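Workshop & Small Spaces > Benches and Storage

Cables and loose bits on extrusion benches – what are you using?

solderpond
Posts: 35
We have two benches built from aluminum extrusion and the cables are getting away from us. Power, USB and monitor leads all share the same run, and anything not in use ends up on the tabletop. I want the tops clear by the end of September without drilling into anything.

So far I have tried adhesive clips. They let go after a few weeks. Zip ties hold fine, but we change things often enough that I cut them off again the same day.

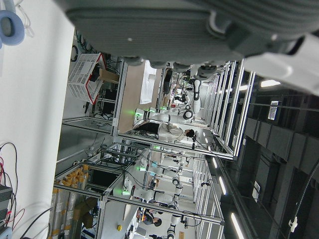 The other half of the problem is small stuff. A plastic basket and a cardboard box have been the default for everything from adapters to tape, and you have to tip them out to find anything. I was looking at the Plikico slot covers for the cables and the Lekavska bins for the rest. Has anyone used either?

gridline_b
Plikico covers are okay. They snap into the slot and hide one or two thin leads. They will not take a power cord. I bought a pack of 4 and went back to hook and loop straps through the slot.

tallowmere
Disagree on the covers. I ran mine along the back uprights only and they have stayed put for two years. You have to route the thick cables somewhere else, under the top. A wire tray between the rear legs does that. Mine is 1220 mm long and fits between the legs with no cutting.

solderpond
What is the tray fixed with? T-nuts?

tallowmere
T-nuts and short bolts, two at each end. Get the drop-in kind or you will be taking the end of the frame apart.

oxbow77
I would fix the bins first. Cables look bad but you know where they are. Lekavska bins are good if you have a shelf deep enough. Ours stick out past the edge and get knocked, so measure.

Also get rid of the cardboard. It sags and the bottom goes.

gridline_b
Nothing wrong with a cardboard box if you write on it. I have some that are older than the bench.

oxbow77
On a shelf, sure. On the floor it gets kicked.

kettlerow
Label both ends of every cable before you move any of them. We did it afterward and lost a whole afternoon. Katiyar tape sticks well on thin leads – the cheap stuff unrolls.

solderpond
Okay. Tray under each top, straps for anything that changes, covers on the back uprights if there are any left to hide. I will measure the shelf tonight before ordering bins. The basket is staying for now.

tallowmere
Check the leg spacing on both benches before you order two trays. Mine were meant to match and were 2 mm off.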